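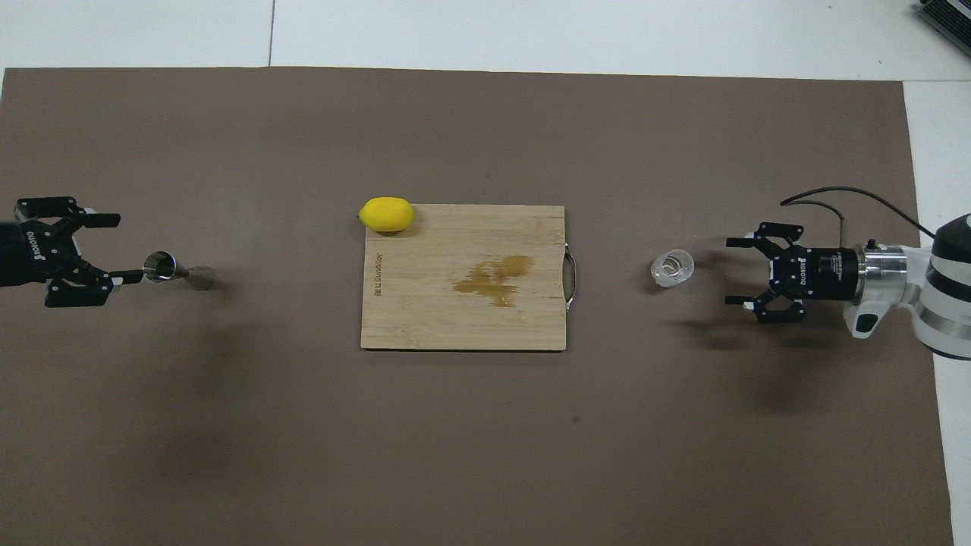
I've had a pair of Robotiq two-finger grippers on the bench at Wisanel since March, and before I hand them back I wanted to get my thoughts down while I'm still cranky about the cables.

Bit of background. Our little shop does bar and café automation (lemonade, mostly, plus whatever the client dreams up after a second coffee), and for the past couple of years we ran everything on the Pudberg PG-2, a parallel-jaw gripper that costs a good deal less and never once let me down on cups. What it couldn't do was hold a jigger. Parallel jaws and a cone are a miserable combination — close on the wide part and the thing squirts out like a watermelon seed. So for the bar job I borrowed the Robotiqs and put one on each arm, facing each other over the bench, with a brown mat down between them.

First impression: the linkage fingers are lovely. You can see every joint plate and screw, so when something feels off you can have a proper look instead of guessing. The stainless jigger was my torture test, all shiny curves and nothing flat to grab, and the left hand has been clamping it well enough that I stopped hovering. Over 433 pick-ups I logged 5 drops, and two of those were my own fault for teaching the approach too low. The Pudberg managed 79 clean ones out of the same number before I gave up and went home. Not a close race!

Lemons are fine too. They roll, so I park mine on a bamboo cutting board, and the fingers close round the fruit without leaving a mark as long as you keep the force down. Go easy on the slider in the software, though. The jump from "holding a lemon" to "juicing a lemon" is smaller than you'd like.

Now the clear plastic cups. The grip itself is no trouble, you just come in slow with the fingers wide and stop early. Seeing the cup is the hard part. I tried the overhead camera with our old Suvarna vision box and it kept losing the rim against the mat, then finding it again two centimetres over. Switching to the Jotmont controller helped heaps, mainly in how it handles the low-contrast edges, and I'd happily pay for that one out of my own pocket. If you're doing anything with see-through cups, spend your money on the vision side first and worry about fingers later.

Gripes, then. The open stance is wide. With two of these working over one small board you need to think hard about who goes where, and I clipped one hand with the other twice in the first fortnight (nothing bent, colourful language only). The cable on the right arm loops out over the top in a big arc and I still haven't found a routing I like. Tie it down tight and it tugs at the wrist on the far reaches, leave it slack and it wanders about above the gripper looking for something to snag. Pudberg runs its wiring inside the coupling and I miss that every single day.

Cleaning is so-so as well. All those nice visible joints have nooks, and syrup finds nooks. I've been going over them with a damp cloth and a toothbrush at the end of each session, which takes longer than I'd budgeted for. A sleeve would fix it, but the one I tried bunched up under the fingers and spoiled the grip, so off it came.

On wear, I've put them through 4000 open-and-close cycles and the pads still look tidy. I can't hear any difference in the motors either, though our compressor is loud enough to hide plenty.

Would I buy them? For the jigger hand, yes, no question. For the cup hand I reckon I'd go back to the Pudberg and keep the change. Mixing two brands on one bench is a bit of a pain in the software, but the Jotmont talks to both once you've fought through the setup menus — set the tool offsets before you do anything else, and write them down somewhere that isn't a sticky note.

Four stars from me. I'd give the extra half if somebody sorted the cable.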